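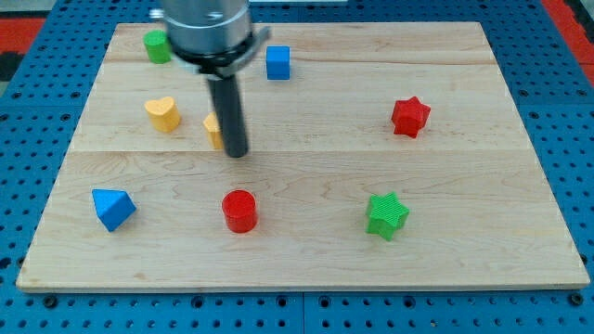
How long should a maple cutting board last in a home kitchen? With regular oiling and no trips through the dishwasher, ten years is a fair number to expect, and many go longer.

I bought the Zomero board in August to replace one that had split down a glue line. It cost 170 dollars, more than I had ever paid for a board, so I put off writing this until it had been used every day for a while. We cook most nights and bake bread on weekends.

The weight is the first thing you'll notice. It stays put on the counter without a towel under it, even when I'm working through a squash. The downside is cleanup. Our sink is small, and I end up wiping the board where it sits and only carrying it over when there's been raw onion or garlic on it. Raw chicken goes on a separate plastic board.

The surface is kind to knives. I used to touch up my chef's knife every week and now I go two weeks with no trouble. Marks do show, mostly fine lines near the middle where I do all my chopping. A light pass with sandpaper took most of them out.

It came dry. The card in the box says it is oiled at the factory, but water soaked in right away, so I gave it 2 coats of mineral oil and left it overnight after each one. Since then I oil it once a month. Beets left a pink stain that faded after salt and lemon. Turmeric hasn't faded at all.

My sister-in-law has the Kiter, which is thinner and has a juice groove. I've used it at her house. It's easier to lift and better for carving, but it slides, and hers has a slight warp – it rocks when you press on one corner. She does leave it flat on a damp counter, so I wouldn't blame the maker entirely.

I wish the Zomero had handles or finger grooves on the ends. Picking it up off a flat counter means sliding it over the edge first. Small rubber feet would solve that too, but then you couldn't flip it, and I do use both sides – one for bread and fruit, the other for everything else.

I'd buy it again at this price if you have the counter space to leave it out. If it has to go in a cupboard after every meal, get something lighter.

Helju Krūmiņa, 10/29/23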